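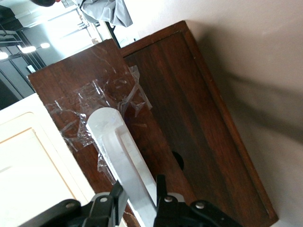 Boltness Workshop — Wood Bench

19/04/2018

Reddish-brown box, the one Seren Sayce brought in with the Shezi lot. On the bench this morning. Main job was the old packing tape on the lighter panel, then a look at the finish underneath, then the small round hole in the dark part near the seam.

Starting condition. Clear packing tape across the middle of the lighter panel, several layers, badly wrinkled, running up to the seam with the darker body. Some edges had let go on their own toward the seam end. The rest looked well stuck. The rim on the dark part is sound all the way along and I found no movement in the recessed panel when I pressed it. Grain there is very dark, nearly black in streaks. I would like to keep that color, so no sanding on that side whatever happens with the tape.

Declan Brennan thinks the tape went on to hold the panel while it was being moved and then got left. Seren was told it spent 11 years in a storage unit, which would explain how the adhesive behaves. The top layers come off like plastic wrap. The bottom layer has gone brittle and breaks into flakes.

What I did:

Started with the loose edges. Folded each one back flat on itself and pulled low and slow along the grain. First layer came away in long pieces with no finish on the back of them. Second layer the same, except for one patch toward the middle where it tore.

Bottom layer would not pull. Tried the hair dryer on low, held a hand's width off, four passes. It softened enough to get the plastic card under it. Used the card only, no metal. Halvard Sæther offered his cabinet scraper and I said no for now, the finish is too thin to risk.

Do not go above low on the dryer. I tried medium on the offcut from the March table and the finish on that went cloudy in under a minute. The cloudiness had not cleared by lunch.

Residue. Left a gray-yellow film in the shape of the tape. Tested on the underside first, in this order:

Warm water with a drop of dish soap: no effect on the film, no harm to the finish.
Mineral spirits on a cotton pad: lifts the film after about two minutes of contact, pad comes up yellow, finish unharmed.
Rubbing alcohol: lifts the film faster but the pad came up brown. That is finish coming off. Stopped at once. Not to be used on this piece, and please do not leave the bottle on that bench.
Omilen gel: did not test, the can has skinned over. Needs throwing out.

Went ahead with mineral spirits on the real thing. Small squares, pad laid on, wait, wipe with the grain, fresh pad. Used 53 pads in the end, so we are low. Chantelle Fourie is adding them to the order.

Result at 4 pm: film gone from all of the panel except a narrow strip right at the seam, where I did not want spirits running down into the joint. Will do that with a barely damp swab. There is a paler band where the tape was. It might be the finish pulled thin or it might just be cleaner than the rest. Can't tell until the whole panel has been wiped down and left overnight. If it still shows, Benedicta Ackah suggests a thin coat of the Kodum brown wax over the full panel and no spot repair. I agree with her. Spot repairs on this kind of surface always end up with a ring.

The small hole. Round, clean edge as far as I can see, dark inside. Did not put anything in it except a wooden skewer, which went in 7 mm and stopped on something hard. No dust came out. I tapped the box around it over white paper and got nothing, so I am not treating it as worm. Declan says a screw hole or a peg hole. Could also be for a cord. Seren is going to ask the previous owner if there was ever a fitting on that side. Leaving it open until we hear. Please do not fill it.

Still to do:

Swab the strip at the seam
Wipe down the whole panel, leave overnight, look at the pale band by the window and not under the lamp
Check whether the two parts were always this different in color — the lighter panel might be a replacement, or might only have faded. Look at the inside faces before deciding
New gel, cotton pads, gloves in medium

Box is staying on the towel at the far end of the bench. Lift it by the body, not by the lighter panel. I haven't checked what is holding that side on.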